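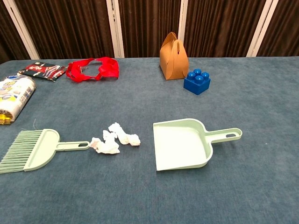

Page 50

Section 7: Sweeping a felt-covered table with the Pateo hand brush and dustpan

Before you begin

We know that a little brush and pan hardly needs a manual, and most of you will have been sweeping up crumbs since you were small. All the same, the felt-like covering on a Jiltora work table is a different thing from a kitchen floor, and a few minutes spent on this section will help you keep the surface looking nice for a good long while.

You will want the hand brush, the dustpan, a bin within reach and, if you have one, a slightly damp cloth for the very end. Lay the brush and pan down on the table where you can get at them easily, with the larger bits of rubbish between the two. If you are left-handed, simply swap everything over.

Picking up tissues and other large pieces

1. Clear away cups, pens, papers and anything else you would be sorry to see swept into the bin.

2. Bring the dustpan up to the tissues and set its front edge flat on the table. Press down gently with your free hand so that it doesn't creep away from you as you sweep.

3. Hold the brush low, with the bristles just touching the covering, and nudge the first tissue over the edge and into the pan. A crumpled tissue likes to roll, so go slowly and let the bristles get well behind it.

4. Do the same with the next one. Long, twisted pieces go in more easily if you turn them first, so that one end leads the way.

5. Tip the pan back a little before you lift it. Carry it level to the bin and give it a tap.

Note: Tissues that have been used for a cold are best swept up without touching them, and the brush and pan should be washed afterwards (see "Washing" on page 109).

Lint and fine dust

6. Go back over the table with short, light strokes, always in the same direction. Scrubbing back and forth only pushes lint down into the pile, and then you will be at it all afternoon!

7. Work towards yourself in strips, starting at the back edge. Should your table stand close to a curtain, hold the hem aside while you do that part, or you'll be brushing dust straight into the folds.

8. Finish with the damp cloth, wrung out very well, and let the covering dry before you put anything back on it.

Caution: Do not use the brush on spilt drinks, glue or wet paint. Blot these up first and turn to the stain chart on page 231.

Caution: Never use the brush or pan for hot ash, matches or broken glass.

Looking after the bristles

A stray bristle or two may work loose during the first few weeks, and you needn't worry about it. Pull out any that stick up at odd angles, or snip them level with scissors. Please don't leave the brush standing on its bristles, as they will bend and stay bent. There is a hole at the end of the handle, so a small hook on the wall or on the side of the table will do very well.

Spare brushes can be ordered from Flonalach under part number 700. The pan is sold separately, so do say if you would like both.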